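Skurndale and Lamdale Word List: README

Release 2, dated 21st April

Summary

The Skurndale and Lamdale Word List is a table of local words and phrases recorded in conversation with residents of two neighboring valleys and the coastal village of Prusness. It covers speech about weather, food, farm work, children's games, and the house. The list is intended for teachers, local historians, and students of regional English. It is supplied as a single comma-separated file with this README and a short pronunciation key.

Contents of the release

words.csv, the main table, one row per headword and place
key.txt, the pronunciation key
changes.txt, changes since the previous release
README.txt, this document

Columns in the main table

There are 8 columns.

headword: the word in the spelling adopted by the project
variants: other spellings, separated by semicolons
meaning: a short definition in standard English
example: a sentence as spoken, with names removed
place: Skurndale, Lamdale, or Prusness
topic: one of the topic labels
age_band: the age band of the speaker
confidence: high, medium, or low

An empty cell means that the information was not collected. It should not be read as "none." The variants column in particular is thin for Prusness, where most speakers had never seen the words written down.

How the words were collected

Interviews were held with 25 speakers, each of whom had lived in the area since childhood. Speakers were asked to talk freely on a topic and were then prompted with a printed sheet. Words offered only after prompting are marked medium or low in the confidence column, depending on whether the speaker claimed to use the word or merely to have heard it.

Interviews lasted about 15 minutes per topic. Audio is not part of this release. Speakers gave consent for written extracts only.
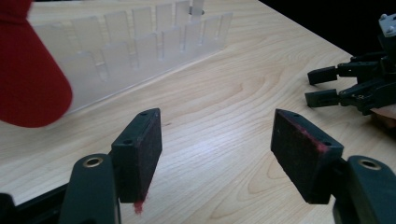
Thilini Cassim has asked in writing that the topic label "weather" be divided, as words for ground conditions (slape, clarty, and the like) are mixed in with words for rain and wind. In her view a reader looking for terms for mud would not think to search under weather at all. The editors accept the point. The division is planned for the next release, in December, and until then users may search the meaning column for "ground" or "underfoot."

Spelling

No spelling of a dialect word is treated as correct. Where a word appears in older printed glossaries, the older form has been kept as the headword. Where it does not, the editors followed the Inga rules, a set of spelling conventions drawn up for the first release and reproduced in the pronunciation key. The Inga rules mark long vowels by doubling and do not use accents, so that the file can be opened in any spreadsheet program without loss.

Users who print from the list are asked to keep the headword spelling and to place any preferred form in parentheses after it.

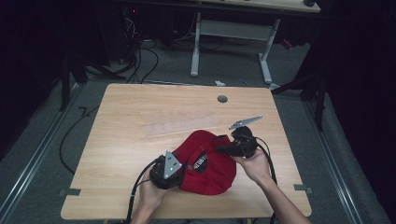

Photo: Red baseball cap and two hand-held grippers on a wooden tabletop.

Known limits

The list does not represent all residents equally. Older speakers and those with a farming background are over-represented, and Lamdale has more rows than Skurndale chiefly because its speakers had more to say about sheep. The number of rows for a place must not be taken as a measure of how strong its dialect is.

Several entries under "games" were remembered from school and may no longer be in use. The age_band column helps to some extent, but it records the age of the speaker at interview and says nothing of when the word was learned.

Definitions were written by the editors and read back to the speakers where possible. Speakers did not always agree with each other. In such cases both meanings are given, separated by a slash,

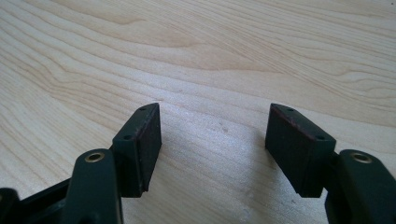 and the row carries a confidence of medium regardless of how firmly either meaning was stated. The same practice applies where a word has shifted in sense between the valleys and the coast. "Lathe," for a barn, was known in Skurndale but taken by Prusness speakers to mean the machine only.

Privacy

Personal names, farm names, and house names have been removed from the example sentences. Users must not attempt to identify speakers from the place and age_band columns in combination.

Use and citation

The list may be copied and adapted for teaching, research, and private study, provided the source is stated. Commercial use requires written permission from the editors. Please cite as: Skurndale and Lamdale Word List, release 2.

Corrections

Corrections should quote the headword and place exactly as they appear in the table. Please send one message per headword. New words are welcome from residents of any of the places covered, and should include a sentence in which the word is used.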